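Paper on the Table: Odds and Ends from the Grardale Craft Room

I promised a few people I'd put this page up back in June, so here we go, better late than never. The craft room at Grardale has been going for 6 years now and I've been in charge of the cupboard for most of them, which mainly means I know where the good scissors are (top shelf, behind the glue, please put them back).

We went through everything this spring. Everything! Dezső Nyitrai brought over the boxes from the old Skarum hall and we had it all out on the floor by lunchtime – beads, yarn, cookie cutters, a bag of 2,000 wooden sticks that I swear has never been opened. I kept the plastic cups and funnels because the kids love them for sand and for tracing circles, and because they rinse clean in a minute.

The other big change is the paper. We used to put down a vinyl cloth and it was always sticky by four o'clock, so now we just roll white paper over the tables. The roll came from Halász, 400 feet of it, and I think we'll get through to next summer if people stop taking it home to wrap presents. It never lies completely flat but I've given up fussing over that. You can draw right on it, spill on it, and then roll the whole mess up and be done.

Anyway, on to the gallery. Orange stuff first, as it's my favorite color and this is my page.

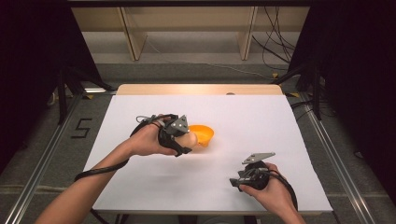
Orange cup on the white paper, wide end up and tipped to the right. Love how that rim glows!

More to come once I've sorted through the rest. If you were at the Surkance table and want your pictures taken down or sent to you, leave me a note in the cupboard – the left-hand door, the other one sticks. Still looking for 5 lids, by the way. Small round ones, blue.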